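## 3. Was im Schrank steht und was benutzt wird

Ich fange mit einem Geständnis an, weil es für die Methode wichtig ist: Ich wollte ursprünglich über Teller schreiben. Teller sind dankbar, sie haben Dekore, Bodenmarken, Serien, man kann sie datieren und in Tabellen eintragen. Dann saß ich im Dezember bei meinen ersten Haushalten in Pollden am Tisch, und alle redeten über Gläser und Tassen. Über Teller musste ich fragen, über Gläser musste ich nur den Mund halten (was mir, wie Uwe Lindemann nach dem Abhören der Aufnahmen anmerkte, nicht immer gelungen ist).

Die Frage, die mich seitdem beschäftigt, klingt banal. Warum stellen Leute Trinkgefäße hinter Glas, die sie täglich brauchen könnten, und warum steht daneben so oft etwas, das überhaupt nicht dazugehört? In der älteren Literatur zur Wohnkultur ist die Vitrine ein Möbel der Repräsentation: Das gute Geschirr wird gezeigt und geschont, und das Alltagsgeschirr lebt in der Küche hinter blinden Türen. Diese Trennung habe ich in meinem Material ungefähr so oft gefunden, wie man in Pollden einen Parkplatz findet. Es gibt sie, aber man sollte nicht darauf bauen.

Kurz zur Datengrundlage, ausführlich steht das alles in Abschnitt 2: Ich habe 10 Haushalte mehrfach besucht und insgesamt 150 Trinkgefäße mit ihren Besitzerinnen und Besitzern besprochen. Besprochen heißt, dass zu jedem Stück eine kurze Erzählung vorliegt, manchmal nur ein Satz (»das war schon da«), manchmal eine halbe Familiengeschichte. Eine Zufallsstichprobe ist das nicht, und ich werde auch nicht so tun. Die Kontakte liefen über den Haushaltswarenladen Hamdan, und wer dort Stammkunde ist, hat vermutlich ein freundlicheres Verhältnis zu Geschirr als der Durchschnitt.

### 3.1 Das Set und der Einzelgänger

Mir hat beim Sortieren eine ganz einfache Unterscheidung geholfen. Ein *Set* nenne ich gleiche Stücke, die zusammen aufbewahrt und im Gespräch auch zusammen benannt werden: »die Wassergläser«, »die Römer von Oma«. Ein *Einzelgänger* ist ein Gefäß, das kein Gegenstück hat oder dessen Gegenstücke längst zerbrochen sind. Sets werden gezählt, Einzelgänger werden erzählt. Bei Sets erfahre ich, wie viele es einmal waren und wer das fehlende auf dem Gewissen hat. Bei Einzelgängern erfahre ich, woher sie kommen, wer daraus trinkt und — erstaunlich oft — wer auf gar keinen Fall daraus trinken darf.

Räumlich stehen beide Gruppen meistens Schulter an Schulter. Ich hatte erwartet, dass die Einzelgänger nach hinten wandern oder auf das unterste Brett, aber so ordentlich ist das Leben nicht. Abbildung 1 zeigt ein Beispiel für diese Nachbarschaft auf einem einzigen Glasboden.
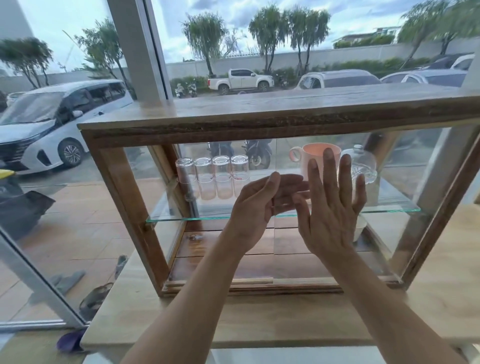 *Lesezeit für Abschnitt 3: 5 Minuten*

**Abbildung 1.** Vitrine aus Holz und Glas am Fenster. Auf dem Glasboden links vier gleich ausgerichtete Trinkgläser mit der Öffnung nach unten, rechts eine blassrosa Tasse mit weißem Henkel.

Am umgedrehten Glas lässt sich übrigens ein halber Glaubenskrieg aufhängen. Die eine Fraktion stellt Gläser kopfüber, damit kein Staub hineinkommt. Die andere stellt sie aufrecht, weil der Rand die empfindlichste Stelle ist und die Luft im Glas sonst »muffelt« (das Wort fiel in mehreren Gesprächen, ich habe es nicht eingeführt!). Beide Seiten berufen sich auf ihre Mütter. In einem Haushalt wurde beides praktiziert, getrennt nach Schrankhälften, und das Ehepaar versicherte mir, man habe darüber nie gestritten. Ich habe das so notiert und mir meinen Teil gedacht.

Für meine Argumentation ist daran interessant, dass die Stellrichtung fast immer dem Set gilt und selten der Tasse. Eine Regel braucht offenbar mehrere gleiche Dinge, an denen sie sich zeigen kann. Die einzelne Tasse steht, wie sie steht. Wenn überhaupt etwas an ihr geregelt wird, dann der Henkel, und da wird es schnell persönlich: Er zeigt dorthin, wo die Hand herkommt, die sie gewöhnlich nimmt. Das ist eine Aussage aus den Interviews, wohlgemerkt, und keine, die man einem Schrank von außen ansehen könnte.

### 3.2 Schonen durch Benutzen

Ojārs Rebane hat mir nach einem Vortrag vorgehalten, ich würde das Aufheben romantisieren. Manche Leute hätten einfach zu viele Gläser und zu wenig Schränke. Da ist was dran! Ich bin deshalb mein Material noch einmal durchgegangen und habe gezielt nach Stellen gesucht, an denen Platzmangel als Grund genannt wird. Es gibt solche Stellen, und zwar vor allem bei Werbegläsern und bei der Serie Skillon, die Hukico in Pollden lange als Zugabe verteilt hat und die bis heute in erstaunlich vielen Küchen herumsteht. Diese Gläser mag kaum jemand. Weggeworfen werden sie trotzdem nicht, sie sind ja noch gut.

Bei den Einzelgängern trägt Ojārs' Einwand aber nur ein Stück weit. Sie nehmen wenig Platz weg und bekommen trotzdem oft den besten. Eine Gesprächspartnerin erklärte mir, ihre Lieblingstasse stehe in der Vitrine, *weil* sie jeden Tag benutzt werde: Im Küchenschrank werde gestapelt und geschoben, hinter der Glastür komme nichts dran. Schonen und Benutzen schließen sich in dieser Logik also gar nicht aus, und ich gebe zu, dass ich beim Transkribieren ein bisschen gebraucht habe, bis ich das verstanden hatte. Mein Leitfaden fragte nämlich brav nach »gutem« und »alltäglichem« Geschirr und zwang die Leute damit in eine Einteilung, die sie selbst nicht verwenden.

Den Leitfaden habe ich danach geändert. Ab dem dritten Haushalt frage ich nur noch, was passieren würde, wenn das Stück morgen herunterfiele. Die Antworten reichen von »dann kehre ich zusammen« bis zu einem sehr langen Schweigen, und sie sagen mir mehr als jede Preisangabe. Wie ich sie kodiert habe und warum Uwe und ich uns bei den Schweigepausen bis zuletzt nicht einigen konnten, steht in Abschnitt 4.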